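消費と環境 第7回配布資料
「買い替えたほうがエコ」は本当か 製品寿命と環境負荷の読み方

1 今日の問題

家電量販店の広告では、古い機器を新しい省電力機に替えると環境によい、とよく言われる。この主張は半分しか検算されていないことが多い。使用時の電力は比べても、製造時の排出を足していないからである。今回は事務用パソコンを例に、広告や報告書の数字をどこまで信じてよいかを考える。

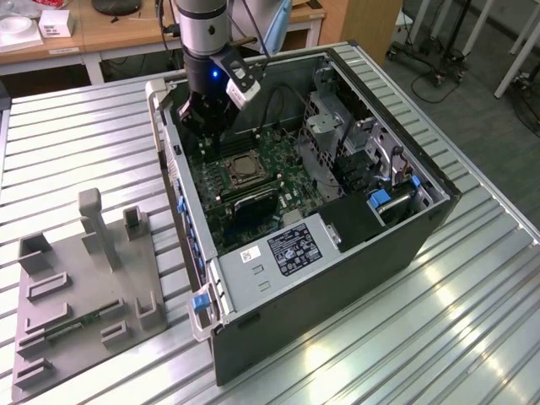 前回のコメント票では、古い機種は電気代がかさむのだから長く使うほど損だ、と榎並は書いていた。電気代の話としては成り立つ場合もある。ただし財布の損得と排出量の損得は別の計算であり、一方から他方は導けない。ここを混ぜた答案は毎年出る。

2 計算の手順

架空の単純な条件で練習する。
新品1台の製造時排出 325 kg
旧機を新機に替えたときの年間削減量 仮に25 kg
回収に要する年数 325÷25=13年

事務用パソコンを13年使う職場がどれだけあるか。年間削減量を2倍の50 kgに置き直しても6.5年かかる。前提をひとつ動かすだけで結論の印象がここまで変わることを、まず確認してほしい。

3 Rokley社の報告書を読む

資料Aの同社報告書には「利用者の81%が買い替えに満足」とある。満足度は環境負荷の指標ではないし、回答者数も質問文も載っていない。Galtis社の資料はもう少しましで、製造時排出を別表にしている。ところが輸送と廃棄は「軽微のため除外」の一行で済ませている。軽微かどうかは計算してから言うことである。

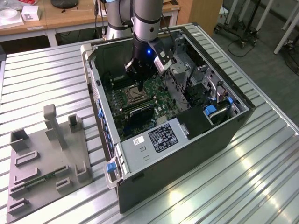
4 修理と部品交換

Welidumの調査票では、廃棄理由の選択肢に「故障」と「性能不足」しかない。メモリの増設で済んだ例も、電源だけ替えれば動いた例も、この聞き方では拾えない。選択肢が結果を決めている典型である。

とはいえ修理賛成派の資料も甘い。交換部品にも製造時排出があり、これをゼロと置いた試算は広告と同じ誤りを犯している。筆者は修理に好意的だが、その分だけ疑って読むようにしている。

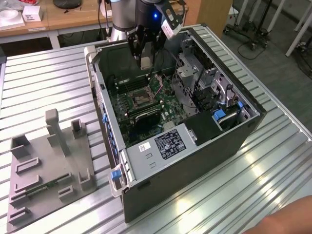 図3 側板を外したデスクトップ機。下部の銀色の箱が電源ユニット。

5 「リサイクル率」の分母

回収された機器のうち再資源化された割合なのか、販売台数に対する割合なのか。前者なら、回収がわずかでも高い数字が出る。Egger方式と呼ばれる集計は前者で、報告書の本文ではなく脚注に書いてある。脚注から読む癖をつけること。

6 次回までの課題

資料AとBから数字をひとつずつ選び、分母、対象期間、除外項目を書き出す。書かれていない場合は「記載なし」とし、推測で埋めない。A4で2枚以内。感想は不要。提出は次回の授業開始時、紙のみ受け付ける。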